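How to clean a tablet screen at home

Switch the tablet off and take it out of its cover. Let it cool for 3 minutes. Fold a soft cloth, put 2 drops of clean water on it, and wipe from the top to the bottom without pressing.

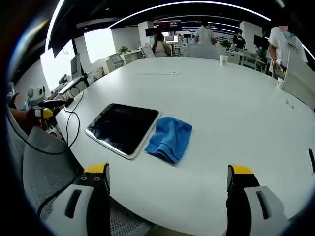
Warness commented that paper towels left small scratches on her screen, and asked if an old cotton shirt is good enough. Yes, if it is washed without softener.

For the corners, use a dry cotton swab. Wait 4 minutes before you switch the tablet on again.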